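Switching to well water, two months in

We closed on the house in Brimbridge in July, and the well was the part I understood least. I had paid a city water bill my whole adult life and never thought about where any of it came from. Now there is a pressure tank in the basement and a steel cap sticking up out of the yard next to the lilacs.

The first thing I did was get the water tested. The seller gave us an old report, but it was from before the pump was replaced, so I sent in a new sample. Bacteria came back clean. Iron was high, and the hardness was worse than I wanted. You could tell from the toilet tanks without any lab.

I got two quotes for a softener. The one from Tedesco was $2,370 installed, and the one from Hirine was $2,464 with a sediment filter ahead of the softener. I went with Hirine. The filter would have been extra the other way, and Cosimo Orlandini, who lived in this house before the last owners, told me the well throws grit after a heavy rain.

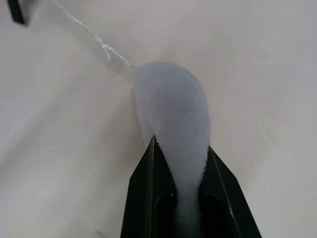
The install took most of a morning. They had to cut into the main line past the tank and run a drain over to the floor sink, and I asked them to leave the outside spigot on unsoftened water for the garden. If you get one of these put in, ask for that before they start cutting pipe.

Salt is the ongoing cost. I've gone through 2 bags so far, though the first one was mostly just filling the bottom of the tank. Nerea Montoya down the road buys hers by the pallet with a neighbor and I may go in with them this winter.

The other thing is power outages. No power means no pump. We lost it for 14 hours in the last storm and I had nothing set aside, so we flushed with water from the rain barrel. I keep jugs in the basement now — the blue stackable kind — and I'm pricing generators. More on that when I've picked one.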